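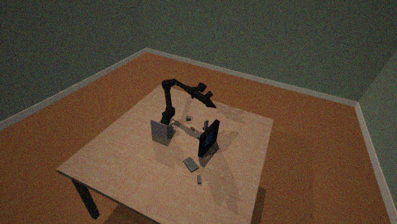
STILLHOLM, 9th April. Plinetti has published a code of practice for testing robot arms in simulation before they are run next to people. The code has 18 rules and applies to tabletop arms used in light assembly and packing. It asks test teams to build their scenes with obstacles in them. In the rendered test scene the arm's base sits partly behind an upright grey panel, and blocks and a dark, screen-like object share the table with it. Under the code, a team must list every such object, record where it stands, and state the smallest gap allowed between it and any part of the arm.

The draft was tried at Hirnau and Wattimena over 12 months. Test staff there logged 2566 simulated runs and sent in comments on each rule. Five rules were rewritten as a result, including the one on low light.

"A lot of teams only test in a bright, clean scene," said Marlina Ginting, who led the drafting. "We ask for dim scenes as well, and for the image noise to be written down with the results."

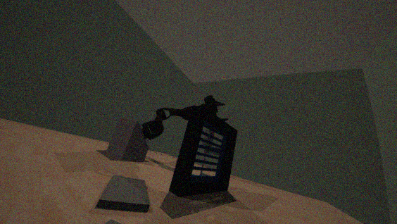

*Simulated arm with its gripper near a grey wedge-shaped block, rendered in low light.*

The code does not replace a risk assessment on the real machine. A simulated pass allows a team to move to slow-speed trials with a trained operator present. Any change to the gripper, the mounting or the control software means the simulated tests have to be repeated.

Kwame Adjei, head of testing at Wattimena, said the site will use the code for all new arms from July.

The code is free to download from Plinetti. Questions and corrections should be sent to Farah Tambunan in the Plinetti standards office.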